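Home News Programs Publications Contact

A Second Term of Service: Yaqin Fan on the Reuse of Office Computers

July 10, 2022
By the Akent Communications Office

When an office in Prusberg replaces its desktop computers, the old ones usually go into a storage room. They may remain there for years, until the room is needed for something else and a hauler is called. Yaqin Fan, who directs the equipment reuse program at Akent, regards that delay as the most expensive part of the process.

"A computer that is retired at the age of five and passed on in the same month still has a good working life," Fan said. "A computer that is retired at five and then sits in a basement until it is nine has lost that life, and it was not used by anyone in the meantime. The owner has paid for the floor space as well."

The program accepts desktop computers from employers and public offices in the district, and places them with households, adult education classes and small associations. It set itself a target of 3,000 placements when it was founded. To date, 1,262 computers have been placed. Fan does not consider the figure a disappointment, although she acknowledges that the board had hoped for faster progress.

"We were asked early on whether we could simply take in more equipment," she said. "We could have. The supply was there. What we lacked was a clear agreement with each donor about data, and without that agreement I was not willing to open the doors wider."
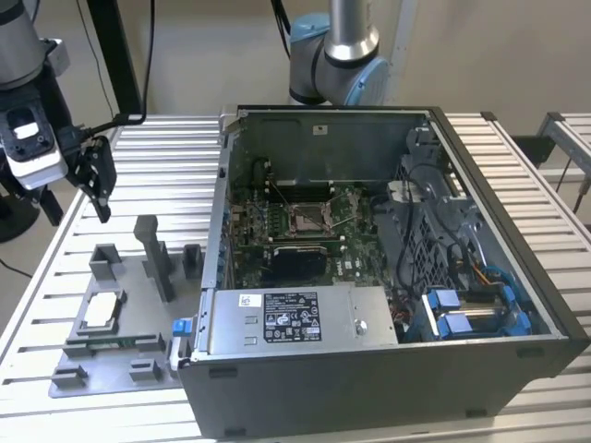 Data protection occupies a large share of the program's working week. Under the agreement now in use, the donor must state in writing whether storage drives have been removed, erased or left in place. A drive that arrives without such a statement is treated as if it holds confidential records, and it is erased and logged before any other work is scheduled. Donors receive a certificate for each serial number.

Fan described the agreement as the result of long discussion with the legal departments of donor organizations, several of which had a standing rule that all drives be destroyed. She did not try to overturn those rules. "If a hospital tells us that its drives are to be shredded, then they are shredded, and we budget for replacements," she said. "I would rather spend money on a new drive than spend a year arguing. The rest of the computer is still worth having."

The cost of replacement drives is shared with Nikeo, a local supplier that sells them to the program at a reduced price. The arrangement is renewed each July. Fan would prefer a longer term, and talks on that point are continuing.

On the matter of which computers should be kept and which should be sent for recycling, Fan holds firm views. She does not favor a strict age limit, which she says rewards poor record keeping and penalizes well-maintained equipment. The program looks first at whether a computer can run an operating system that still receives security updates. It then considers power use, noise and the availability of parts. A model that arrives in large numbers is preferred to a better one that arrives alone.

"People are surprised by that," she said. "They bring us one very fine workstation and expect us to be delighted. We are grateful — but if something fails in it next winter, we have no second one to take the part from. With an ordinary office model, we have a shelf of them."

Parts recovery is handled under a separate procedure. Memory, processors, power supplies and cooling fans taken from computers that cannot be repaired are tested, labeled and held in stock. Stock that has not been drawn on in 3 years is released to the recycler. Fan introduced this rule after the parts room became difficult to use, and she noted that it was not popular among the technical staff. The staff were permitted one exception, a cabinet of older expansion cards kept for a printing workshop in the Hao quarter whose equipment depends on them.

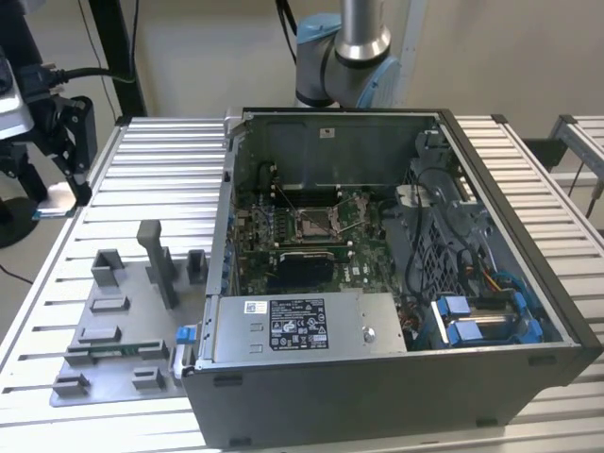

The program's relations with recipients have also changed. At first, a household received a computer, a keyboard, a monitor and a printed sheet of instructions. Follow-up calls showed that a number of the computers had been set up once and then put away. The usual obstacle was a forgotten password or an internet subscription that had lapsed. Hardware faults were a minor part of the calls.

Akent now asks each recipient to attend a single two-hour session before collection. The session covers accounts, passwords, updates and the means of reaching the help line. Attendance is a condition of receiving a computer, a decision that drew some criticism. Fan understands the objection and has made allowances for it. Sessions are offered in the evening, child care is provided, and recipients who cannot travel may complete the session by telephone.

"I was told that we were placing a barrier in front of people who have enough barriers already," she said. "That was a fair thing to say, and I thought about it for some time. In the end I looked at the number of computers that were sitting unused in closets. We had moved the storage room from the office to the apartment."

The help line is staffed on weekday afternoons. Calls are recorded by topic, and the topics are reviewed each quarter so that the session can be revised. The most recent revision added a segment on recognizing fraudulent messages, which had become the leading subject of calls from older recipients.

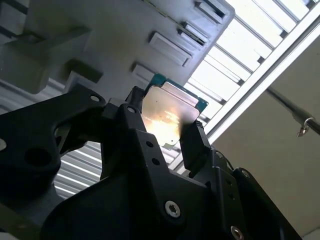 What should an employer do before offering computers to the program?

Prepare a list of models and serial numbers, decide in advance who has the authority to release the equipment, and keep the power cords with the computers. Fan places particular weight on the second point. Most delays, in her experience, arise when an offer has been made by one department and must then be approved by another.

She also asks that employers contact the program before new equipment is ordered, so that collection can be set for the week of the changeover. Several public offices in Prusberg have added this step to their purchasing procedures. Private employers have been slower to do so, and Fan intends to meet with them individually during the coming year.

Asked whether the target of 3,000 would be reached, she declined to name a date. "The target was set before we knew what the work involved," she said. "I have not asked the board to change it. I have asked them to let us report how many computers are still in use a year after placement, and they have agreed to that."

The first such report will be available from the Akent office and on the Publications page. Employers wishing to offer equipment may request the current donor agreement from the same office.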